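Greifer für Schülerprojekt rutscht bei dünnen Metallteilen ab, was tun?

Rozália Ďurica
Freitag, 14. Juni 2019
3 Kommentare · 2-mal geteilt

Hallo zusammen,

ich betreue seit Januar eine Robotik-AG (neunte und zehnte Klasse, bunt gemischt) und wir hängen gerade ziemlich fest. Unser Projekt heißt Esta und soll am Ende Sachen vom Tisch aufnehmen und in eine Kiste legen. Klingt harmlos, oder? Mit Schaumstoffwürfeln, Federmäppchen und Tennisbällen klappt das auch wunderbar, da trifft sie von 40 Versuchen fast jeden. Aber sobald etwas Dünnes und Glattes aus Metall daliegt, ist Schluss mit lustig. Die Backen gehen zu, es quietscht kurz, und das Teil schießt seitlich weg.

Wir haben zwei parallele Finger, also zwei Blöcke mit flachen Innenseiten, die aufeinander zufahren. Die Kids haben sie selbst gezeichnet und sind mächtig stolz drauf, deswegen würde ich ungern alles wegwerfen und von vorn anfangen. Als Übungsstück nehmen wir im Moment so ein gelb lackiertes Drahtgestell mit einem großen Bogen, weil man daran gerade und gebogene Stellen gleichzeitig testen kann. Am geraden Stab geht es manchmal, am Bogen eigentlich nie. 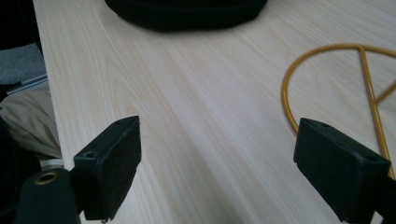

Was wir schon probiert haben

Erstens mehr Kraft. Blöde Idee, der Servo wurde so heiß, dass wir eine Viertelstunde Pause machen mussten, und gehalten hat es trotzdem nicht. Zweitens langsamer zufahren, das war ein kleines bisschen besser. Drittens Klebeband auf die Backen, das hat genau zwei Nachmittage überlebt und dann kam der Kleber durch (die Sauerei könnt ihr euch vorstellen!).

In drei Wochen ist unser Schulwettbewerb, den Onport ausrichtet, und da liegt garantiert irgendwas Glattes auf dem Tisch. Pro Durchgang gibt es 100 Punkte, und jedes heruntergefallene Teil kostet 20. Das Budget ist natürlich ein Witz. Hat jemand einen Tipp, den man mit Schülern in der Schulwerkstatt umsetzen kann?

Liebe Grüße und danke schon mal!

12 Personen gefällt das

Iulian Rusu

Hallo Rozália, kommt mir sehr bekannt vor, wir hatten in unserer Gruppe in Stamcombe dasselbe Theater mit Fahrradspeichen. Euer Problem ist vermutlich die flache Innenseite. Flach auf rund heißt, ihr habt nur eine ganz schmale Linie, auf der überhaupt etwas anliegt, und wenn der Draht dann noch schräg zwischen den Backen liegt, drückt ihr ihn förmlich raus.

Was bei uns geholfen hat: eine V-Nut quer in beide Innenseiten. Die muss gar nicht tief sein, zwei Millimeter reichen für dünnen Draht locker. Der Stab rutscht beim Schließen von selbst in die Nut und bleibt da. Für die Würfel und Bälle stört das überhaupt nicht, die merken davon nichts. Wenn ihr die Blöcke nicht neu machen wollt, dann setzt doch dünne Platten mit Nut vorne drauf, die kann man anschrauben und bei Bedarf wieder tauschen. Das ist übrigens auch schön für die Jüngeren, da können sie verschiedene Formen ausprobieren und eine kleine Tabelle führen.

Und auf die Nut dann eine dünne Lage Silikon oder ein Stück alten Fahrradschlauch. Den Schlauch vorher gut mit Spiritus abwischen, da ist oft noch Talkum dran und dann hält kein Kleber der Welt.

Zum Bogen: Versucht mal, den Greifer so zu drehen, dass die Nut in Richtung der Rundung an der Greifstelle liegt. Wir haben dafür einfach einen Drehwinkel von Hand vorgegeben, das war zwar gemogelt, aber für den Wettbewerb völlig okay. Schreib gern, wie es läuft!

8 Personen gefällt das · Antworten · Teilen

Barbu

Schleifpapier, 800er, einmal über den Lack, dann ist er nicht mehr so glatt. Hat bei mir geklappt.

Antworten · Teilen

Rozália Ďurica

@Barbu haha, beim Wettbewerb darf ich die Teile leider nicht vorher anschleifen, aber danke! @Iulian das mit den Wechselplatten finde ich super, das zeichnen wir am Dienstag gleich. Einen kaputten Fahrradschlauch treibe ich bis dahin auch noch auf. Muss die Nut bei beiden Backen eigentlich genau auf gleicher Höhe sitzen, oder verzeiht das ein bisschen Versatz?

1 Person gefällt das · Antworten · Teilen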